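Lecture notes, unit 6: Learning grasps from hand-held demonstrations
Posted 4/20/18

These notes cover the data side of the Mokora study. The network itself is treated in the May lectures. Read them with the Jilura handout on camera calibration open next to you.

1. Setup

A person holds the gripper tool and performs the task directly. The camera is mounted on the tool and looks out past the fingers. No arm is involved during collection. The policy is trained on the camera stream and the finger opening, and is later run on the Varma arm with the same fingers and the same camera mount. The only thing that carries over between person and arm is what the camera sees, so the mount offset has to match on both sides.

2. Finger opening as a measured signal

The tool has no encoder. Opening width w is recovered from the image. Both pads stay in view through the full stroke, and the linkage is symmetric, so the pixel distance d between the inner pad faces is enough. We fit w = f(d) once per tool, using gauge blocks.
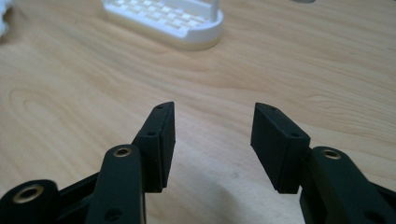
The fit is close to linear in the middle of the stroke and bends near full closure, where the pads rotate slightly as the links fold. A quadratic term takes care of it. Wear in the pivots shows up as a difference between left and right pad positions at the same opening. If the difference grows over a session, refit before using the data.

3. Data and result

The Pumside set has 600 demonstrations. We trained one policy on 400 of them and one on the full set, then ran each for 30 trials on the arm. The larger set helped mainly with the approach. Failures after contact were much the same in both, and most of them came from closing too early.

Early closing traces back to latency. The image and the derived width share a timestamp, but the arm's gripper lags its command. Shifting the width labels forward in time before training removed most of these failures. The shift must be measured on the arm being used.

4. For next time

Derive the error in w caused by a one-pixel error in d, at mid-stroke and near closure. State which term of the fit dominates in each case.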